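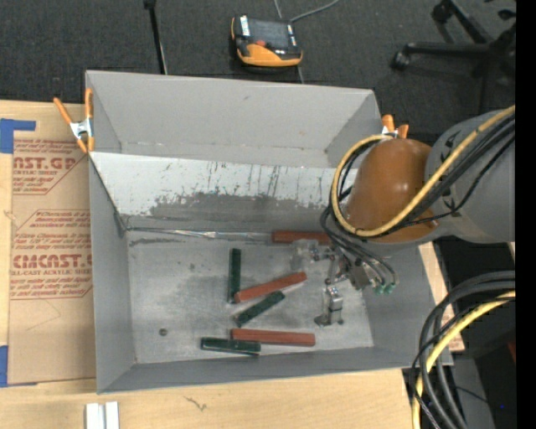

旧铁皮花槽、铁皮箱改种菜箱,最烦的就是接缝漏水。去年阳台那只漏了一个夏天,楼下邻居上来敲过2次门。后来换了好几种补法,留下来的就是现在这套,写一下,省得老有人私信问。先说判断:箱底发花、一块深一块浅,像图里灰箱子底上那种磨痕,先别慌,多半只是表面。要盯的是板和底交接的那条缝。图里那条缝上贴了一段银色胶带,皱巴巴的,从左后角往中间走。胶带皱成这样,如果是种菜箱,我会撕了重贴,皱褶底下容易走水。

要准备的东西
丁基防水胶带,我用Platatex的,宽度70毫米,窄的不建议
钢丝刷,砂纸
酒精,旧T恤剪的布
硬滚轮,没有就拿勺子背
手套!铁皮边真的割手

第一步 清缝
土全倒出来,别偷懒只扒一边。钢丝刷顺着缝刷,浮锈刷掉为止,旧胶铲干净。再用砂纸带两遍,缝两边各打磨出一掌宽。灰吹掉,酒精擦,等干。等干这步我跳过一次,第二天整条翘起来,白干。

第二步 试水找漏
箱子垫高,底下铺报纸,倒一点水进去,浅浅一层就行。哪里湿了拿铅笔在外面画记号。找完倒掉,再晾。天潮就用吹风机,冷风热风都可以,别贴太近。

第三步 贴
从角上开始。胶带先对折压出一条印,折印对准缝,一半贴立面一半贴底。离型纸一次撕一小截,边撕边压,千万不要整条撕开再往上按,一定皱。转角剪开一刀,两片叠着贴,叠的地方多压几下。滚轮从中间往两边赶,气泡赶出去。赶不走的用针挑个眼,上面再补一小块。

第四步 放着
别急着装土。我一般下午贴,放到第二天中午。气温低就多放一天。然后再试一次水,跟第二步一样。还漏的话基本都在转角,在补一块就好。

装土
底下先铺陶粒,再一层无纺布,胶带就不会被铲子刮到。排水孔别贴住了,我贴住过。。。土我用Gomirine的通用营养土掺旧土,一比一左右,种葱种生菜够了。五月以后太阳大,铁皮烫根,箱子外面靠墙挡块板或者挂层遮阳网。

花费
全部下来大概81块,胶带占大头,还剩半卷。Britgate园艺店里同尺寸的新箱要408,自己算吧。

补充
有人问能不能用玻璃胶。能,但铁皮热胀冷缩,我那只过了个冬天就裂了一道。急用可以先顶着。Sampaio那款刷涂的防水涂料没用过,不评价,用过的留言说下效果。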